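The Clearing Up

The job had been advertised as "observer", which Youssra Morsy took to mean sitting down. It paid 30 pounds an hour, more than the laundry at Hirkbridge had ever paid her, and all she had to do was watch a robot tidy up and say whether it was any good.

"You did housekeeping for 21 years," said the young man from Mofokeng who rang her. "You know what tidy looks like."

She said she did. She also said she had owned a bread machine, a steam mop and a thing that was meant to peel eggs, and that all three were in her sister's garage at Clurnham. He laughed as if she had been joking.

She went over on the Thursday bus. The room was up two flights, above a tile showroom, with a pale wooden table in the middle and wires wherever you looked. The young man was called the lead. He had a chair for her and a form with faces on it, from a very sad one to a very happy one, and she was to ring a face after each go.

"The task today is travel things," he said. "Someone's come home and emptied their bag out. It puts the small things in the pouch and closes the pouch."

"How long does it get?"

"As long as it needs."

Youssra wrote that down. At the Hirkbridge Grand she had been given 21 minutes for a whole room, bath included, and Mrs Pell used to stand in the corridor with a watch.

The arm woke up with a small whine. It turned left, then thought better of it and turned right. It came down over the table and stopped, went up again by the width of a hand, and stopped again. She found she was leaning forward in her chair, and made herself sit back. The lead was holding his breath. A grown man, she thought, with a degree.

"It's deciding," he said.

"Deciding what? There's the one thing in front of it."
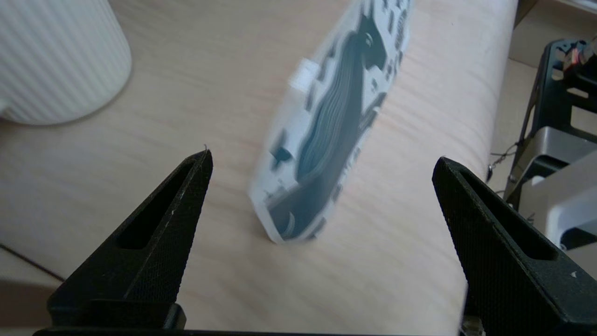 Second Go

They had tea between goes. He made it himself, badly, and told her about the 800 homes that were going to have one of these. He didn't say when. He said there was a waiting list in Trultden already, older people mainly, people who found bending hard.

"Have they seen it?" Youssra asked.

"They've seen the film."

"I've seen the film. Your office sent it me. It folds a towel in the film."

"That's sped up," he said, and had the decency to look into his mug.

She thought about bending. Her own knees had gone at fifty-three, and she'd have given a good deal for something that could get under a bed and fetch out the sock. She wasn't against it. People always supposed she was against it, on account of her old job, as though she had loved scrubbing round other people's taps and would fight to have it back. If a machine wanted the taps it could have them. She only wanted to see it do one, start to finish, without a man standing by with his breath held.

"What happens if the cream's left out?" she said.

"Sorry?"

"The pouch. Say it closes the pouch and the cream's still on the table. Does it know?"

He put his mug down and explained. It took him some time. There was a great deal about what it had been shown, and how many times, and how it would get better the more it was shown. As far as she could make out the answer was no, or not yet, or it depended. She had trained girls of seventeen who were half asleep and crying over a boy, and they knew if the cream was left out.

"It did 232 tries last month," he said. "We learn something from every one."

"And how many of them went right?"

"It depends what you count as right."

She looked at the form with its faces. She had rung the one in the middle for the first go, the one with the flat mouth, and now she wondered whether that had been generous.

For the next try he wanted her nearer, so she moved the chair. From there she could read the little label on the arm, VLA - 4, and she asked what had become of one, two and three. He said it didn't work like that. She had her doubts.

The motor started up. There was a blue light by the gripper, very pretty, the sort of thing you would put on a kettle to get an extra tenner for it. She watched that for a bit, and then made herself watch the bag, which had a nice leaf pattern and which she would have been pleased to own.
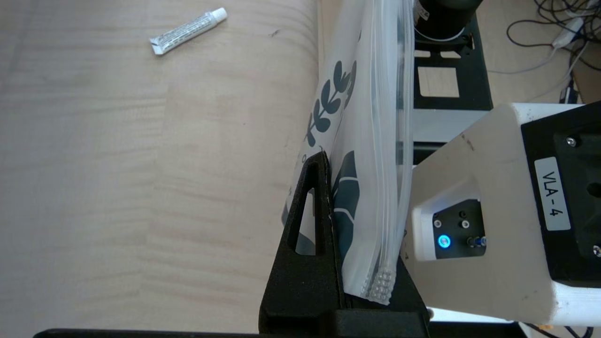
"You could just hold the bottom and pull," she said.

"It can't hear you."

"I'm saying it to you."

He wrote something on his own sheet. She leaned over to see, and he let her. He had put: observer suggests hold bottom. He had underlined it.

They went on until four. She rang another flat mouth, and then a sad one, and then, for a go in the middle of the afternoon when the arm had moved so smoothly that she forgot to be cross with it, the one with the beginnings of a smile. She rubbed it out afterwards and put the flat mouth back. Then she sat looking at the smudge.

"Same time next week?" said the lead, counting out her bus fare.

"What's it doing next week?"

"Same again. We'd like to get it reliable before we move on to cutlery."

Youssra buttoned her coat. There was a mug on the floor by his chair, and hers on the windowsill, and a spoon on top of a folder, with a brown ring spreading round it. She looked at the arm, and she looked at him, and then she picked up both the mugs and the spoon and asked him where the sink was.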